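Foro Despensa y Almacenaje > Conservación en seco > Azúcar glas o sal fina en tarro de vidrio: apelmazamiento

Hilo iniciado por tamiz86
Respuestas: 9

tamiz86
4 de mayo de 2018
Planteo el problema con los datos que tengo. Guardo azúcar glas en tarros de vidrio con tapa de rosca negra, modelo Vonari, capacidad para un paquete entero. A las pocas semanas se forma una costra dura pegada a la pared, siempre en el tercio superior. El fondo sigue suelto. La tapa cierra bien, o eso creo. He probado a meter arroz en una gasa y no noto diferencia. ¿Es cosa de la junta, del espacio de aire o del producto?

gravimetro
Del espacio de aire, casi seguro. Cada vez que abres renuevas el aire del hueco. Si la cocina está húmeda, ese aire cede agua a la capa superior. El azúcar glas tiene una superficie específica enorme y la capta enseguida. Llena más el tarro o usa uno más pequeño.

In-ho Song
Discrepo en parte. El volumen de aire de un tarro casi lleno contiene muy poca agua, del orden de miligramos. Para hacer costra con eso hay que abrirlo muchas veces. Yo miraría antes la junta. Las tapas de rosca baratas llevan un disco de espuma que se deforma con el apriete y a los 5 meses ya no asienta.

tamiz86
La junta es un disco blanco, algo blando. Está marcada por el borde del vidrio en todo el perímetro menos en un tramo corto. No sé si eso cuenta como fuga.

In-ho Song
Cuenta. Prueba con papel: corta una tira, ponla entre boca y tapa, cierra y tira. Si sale sin resistencia en ese tramo, ya tienes la causa. Repite girando la tira por todo el borde.

marmita_sur
Y la cuchara, ¿de dónde sale? Lo pregunto en serio. Si sirves directamente sobre una olla, el vapor entra en el tarro. En mi casa se acabaron los grumos al prohibir abrir el tarro al lado de los fogones. Mismo tarro, misma junta de siempre.

gravimetro
Lo de marmita_sur apoya lo mío: el aire que entra importa, y más si viene cargado de vapor.

In-ho Song
Apoya que el vapor importa. Con el aire normal de una habitación sigo sin ver la cuenta. Son dos situaciones distintas y conviene no mezclarlas.

tamiz86
Hecha la prueba del papel. En el tramo sin marca la tira sale sola, en el resto se rasga. Por otra parte, sí, el tarro vivía a dos palmos de la placa. Así que tengo las dos causas a la vez y no puedo separarlas. He pedido juntas de silicona Kandon, un juego de 2. Cambiaré una cosa primero y la otra después.

Somkiat Thepsuriya
Llego desde el hilo de las juntas. Trabajo con polvos finos en un obrador y añado tres puntos que no han salido.

Primero, la temperatura de la pared. Si el tarro toca un tabique que da al exterior, el vidrio se enfría por ese lado y la humedad interior se desplaza hacia allí. La costra aparece entonces en un lado, no en anillo. tamiz86 no dice si la suya es simétrica. Sería el primer dato que pediría.

Segundo, el antiaglomerante. El azúcar glas comercial suele llevar almidón. El molido en casa no lleva nada y se apelmaza con cualquier junta. Si es casero, añade almidón de maíz y tamiza antes de envasar. Con la sal fina ocurre algo parecido.

Tercero, el arroz. Como desecante es malo a temperatura ambiente. El gel de sílice en bolsita funciona, siempre que se regenere. Yo uso las de Eltville, cambiadas cada agosto, y un bote de prueba sin bolsita para comparar. Llevo una libreta con más de 3000 pesadas y la diferencia se ve sin estadística.

Sobre vidrio o plástico: vidrio. El plástico fino deja pasar algo de vapor a largo plazo y coge carga estática, con lo que el polvo trepa por la pared y ensucia la rosca. Una rosca con polvo no cierra, por buena que sea la junta. Límpiala con un pincel seco, nunca con un paño húmedo.

En cuanto a la colocación, el tarro debe tener sitio fijo y el plato de servicio debe ir aparte. Vale un rincón de mesa como el de la foto: tarro transparente con tapa negra al fondo, junto a los paneles verdes, y el platillo blanco más adelante, hacia la derecha. Se pasa al platillo lo que se va a gastar, se cierra el tarro y se trabaja desde el platillo, sin devolver nunca el sobrante. El vidrio transparente tiene además la ventaja de que el nivel se controla sin abrir; en ese, lleno en su mayor parte de producto blanco, queda poca cámara de aire, y ahí gravimetro y In-ho Song pueden seguir discutiendo cuánto pesa ese factor. Yo lo pondría por detrás de la junta y por delante del material del envase. Si al final la costra es de un solo lado, separa el tarro de la pared el ancho de una mano y vuelve a mirar al cabo de unas semanas, sin tocar nada más entretanto.

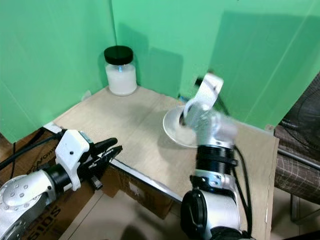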